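Compte rendu de la réunion d'avancement, projet Goltico
24 octobre 2019, site de Skarkport
Rédaction : Ronja Halvorsen

1. Point sur la simulation

Le groupe reprend la tâche d'ouverture de meubles à partir des rendus du simulateur Gimach.
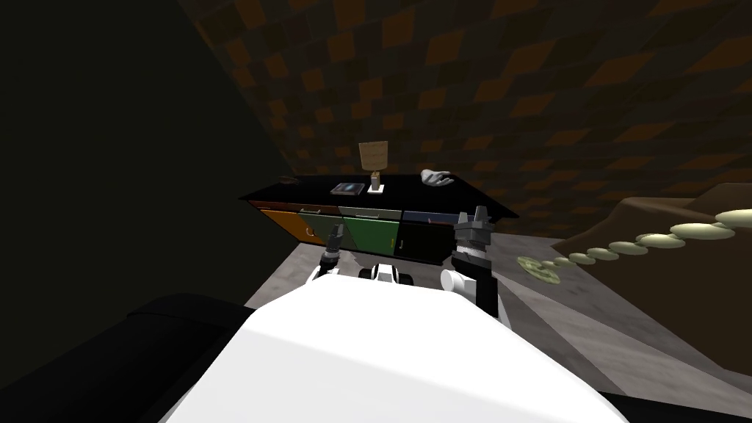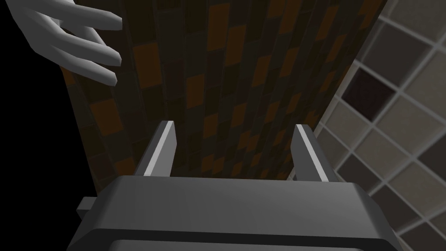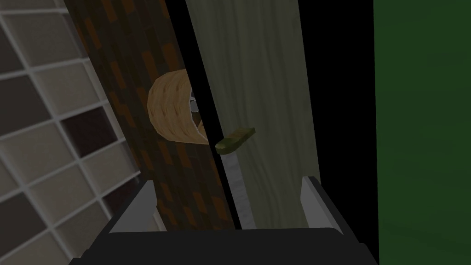 Fig. 1 à 3. Rendus de simulation : vue d'ensemble face au meuble bas, puis deux vues rapprochées de la pince, doigts écartés.

La base d'entraînement compte 1 473 épisodes, dont 700 avec textures de murs et de façades tirées au hasard. La figure 3 sert de cas de référence pour l'approche d'une poignée de petite taille sur un panneau clair vu de biais. Discussion sur les zones très sombres de la figure 2 : le module de profondeur y est jugé peu fiable. Pas de correction de l'éclairage à ce stade.

2. Résultats

Méthode Uchida (estimation de l'axe de rotation avant contact) : 95 % de saisies réussies sur les portes à poignée verticale. Les tiroirs peu profonds restent en retrait, chiffres non consolidés. Les échecs relevés viennent surtout d'une mauvaise orientation du poignet à l'approche. R. Halvorsen demande que les collisions avec les objets voisins soient comptées à part dans le tableau des échecs.

3. Décisions

Relancer l'évaluation avec 10 graines aléatoires par configuration.
Figer le jeu de textures jusqu'en mars.
Ajouter au journal d'épisode la distance entre doigts au moment du contact.

4. Points reportés

Transfert sur le robot réel. Format d'export des trajectoires.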